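How to Run the Simulated Bench Demo at an Open Day
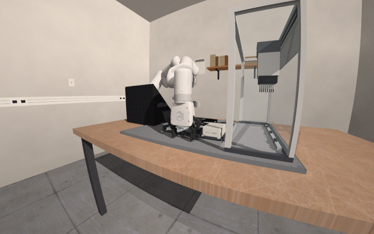

Datel Automation Group — Visitor Demonstrations

This page covers the simulated bench demo we run for visitors in September. It is written for whoever is at the keyboard and for the second person who talks to the visitors. If you have only run the demo on the real bench in Clunddale, read the whole page once before the day, as several steps are different.

The demo shows a robot arm working with an enclosed pipetting machine on the same table. Visitors see it on the large screen by the entrance. Everything is rendered live, so the view can be moved while you talk. Most people have never seen a lab robot of any kind, and the simulated version lets them look from angles they could not stand at in a real lab.

What you need

The demo computer and its power supply. The laptop used for Tinis bookings is too slow for this.
The large screen and the long display cable.
A mouse. Do not rely on the touchpad.
The printed talk sheet, kept in the folder with the sign-in forms.
A login for the Paiva scene server, or the offline copy of the scene on the demo computer.

Before visitors arrive

Turn on the screen first and then the computer. If you do it the other way round, the computer picks the wrong display size and the labels in the control window overlap. If that has already happened, log out and back in.

Open the Paiva launcher and choose the bench scene. Load the offline copy if the network is slow. The two copies are the same apart from the saved camera views, and the offline copy has only the front and side ones.

Wait until the shadows under the table have settled before you touch anything. The scene will take commands earlier than that, but the first movement will stutter and you will be explaining it to a room full of people.

Now check the starting layout. The arm should be on the left, reaching down over the gray base plate, and the pipetting enclosure should be on the right with its head up. The low off-white module sits in its black tray between them. If the module is missing or is sitting at an angle, use Reset Objects in the control window. Reset Scene also works, but it reloads the room as well and takes much longer.

Run the full sequence once with no one watching. Watch the gripper as it comes down next to the module. Then run it again at the speed you plan to use with visitors.

Setting the view

Start with the front corner view. It has the table edge running down toward the lower right, with the arm and the enclosure both clear of each other. Visitors can follow the gripper from there without help.

If you move the camera by hand, keep these points in mind:

Do not go behind the arm. The black gripper is hard to pick out against the dark equipment near the back of the plate, and it gets worse from low angles.

Stay above table height. Below it you get the table leg and a lot of floor.

When you talk about the pipetting head, move in toward the upper part of the enclosure so that the row of nozzles is easy to see. Go slowly. Fast camera moves on the large screen make some people feel ill.

Press Home to go back to the front corner view at any time.

Running the demo

Each showing lasts 5 minutes. Leave 2 minutes after it for questions, and then reset for the next group.

1. Let the group gather before you start. Keep the arm paused. Say that they are looking at a simulation and that the scene is being drawn as they watch. Say this early, because someone always asks halfway through.

2. Point out the two machines. The arm moves things from place to place. The enclosed machine handles liquids. Use those words and leave the part names for people who ask.

3. Press Start. The arm makes its first approach. Let it finish without talking over it.

4. Press Pause when the gripper is low over the plate. Explain that the fingers have to reach down close to the plate without touching it, and that the simulator is where we find out whether a path is safe to try.

5. Press Resume and let the sequence run to the end.

6. Move to the pipetting view and explain what the nozzles are for. A short answer is enough: they pick up and give out small amounts of liquid, several at a time.

7. Return to the front corner view and take questions.

Letting a visitor drive

Visitors may use the mouse in the question period if the group is small. Turn on Guest Mode first. It limits the arm to slow moves and locks the file menu. Joint 1 can turn up to 90 degrees from its start position in Guest Mode, and the control window shows a yellow bar when it gets near that limit.

Stand next to the visitor and keep one hand near the keyboard. If the arm runs into the enclosure, press Escape and then Reset Objects. Nothing is damaged, and children in particular like to see it happen, so there is no need to rush to stop them.

Turn Guest Mode off before the next showing. The full sequence will not run with it on, and the error message does not say why.

Common problems

The arm starts but the gripper does not follow. Close the control window and open it again. The scene can stay open.

The picture freezes but the sound from the room camera keeps going. Unplug the display cable at the computer end and plug it back in.

The module slides when the arm comes near it. The physics step has been changed by the last user. Choose Default under Settings and reset the objects.

The scene loads without books on the wall shelf. You have an old copy. It will run, but the saved views do not line up — load the server copy if you can.

Closing down

Stop the sequence, close the control window, and then close the scene. Do not save changes when asked. Write the number of showings on the sign-in form and put a line underneath for anything that went wrong, even if you fixed it.

Changes to the talk sheet go to Lewis MacKinnon, who keeps the current version. Please do not edit the copy in the folder.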